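Stodar Align
Software for time alignment, tracking and segmentation of two-handed gripper recordings

Overview
Products
Downloads
Support

Stodar Align takes the raw streams from a pair of hand-held grippers and a head camera and makes from them one clean episode which a policy can be trained on. It runs on a normal Linux workstation and it does not need a connection to the internet. The software is developed by Derken and is sold together with one year of updates.

Most teams who come to us have already good hardware. What they miss is the part between the recording and the training: the clocks do not agree, the pose of one gripper jumps when the hand turns, and somebody must sit for days and mark where each grasp begins. Stodar Align does these three jobs in one pass, and it shows you where it was not sure.

What it does

Time alignment. Each stream keeps its own clock. The software looks for shared motion in all streams and calculates the offset and the drift. You can also give it a start signal, but this is optional. The result is written in a small text file next to the recording, so you can correct it by hand if you wish.

Marker tracking. The plates on the grippers are followed in the head view and joined with the inertial data. When a plate is turned away or covered, the track continues from the inertial data and is marked as "estimated". We prefer to mark a doubtful piece of track than to hide it.

Grasp segmentation. The opening of the jaws and the movement of both hands are read together. Each episode is divided into reach, grasp, transfer and release. A grasp with two hands on one object receives its own label, and the two hands are not treated as separate events.

Work with small flat packets

Snack packets and thin bags are a difficult case for any tracking software. They bend and reflect light, and both grippers often come very near to each other. In the packing task below, the packet is held between the two grippers in front of a clear, empty container, with other packets lying on the table at both sides. Align labels such a moment as "shared grasp" and keeps the left and right tracks apart.
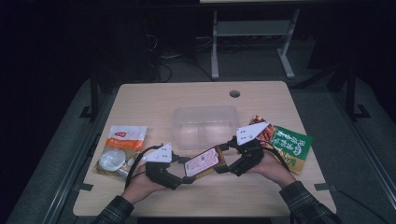

Review window

After the processing you open the episode in the review window. The head view is at the left, the jaw curves are at the right and the segments are in a bar under them. Drag the border of a segment to move it. Press R to reject an episode, and write a reason if you want – the reason is stored with the file. Estimated pieces of track are drawn in yellow.

Carmela Vidal, who is responsible for the review window, has also written the keyboard guide. It is found in the Help menu and can be printed on one page.

Technical data

Input: two gripper streams, one head view, optional sound
Output: HDF5, Zarr or plain folders with CSV
Supported clock drift: up to 28 ms per minute
Segment labels: 81 in the standard list, own labels can be added
Parallel jobs per licence: 3
Operating system: Ubuntu 22.04 or newer
Graphics card: recommended, not necessary
Interface: desktop application, command line, Python

Known limits

Transparent objects are not tracked as objects. The software knows where the hands are, but the position of a clear box must be given by you in the project file if your training needs it. Very dark rooms reduce the quality of the marker track – please put enough light on the table itself. Recordings with more than two grippers are not supported in this version.

Licence and price

Single workstation: 279 euro per month, without VAT
Laboratory licence: please ask for an offer
Trial: free, full functions, output limited to short episodes

The licence is connected to the workstation and can be moved to another one through your account. When the licence ends, the files you have already exported stay readable with the usual open tools.

Works well with

Vermeulen Calibrate – camera and plate calibration, exports directly to the Align project file
Sikdale Store – local storage and search for large numbers of episodes

Support

Send your question with the log file to the support desk through the form in your account. Online help for new customers takes place every Tuesday at 14:00. Please have one of your own recordings ready, then we can look at it together.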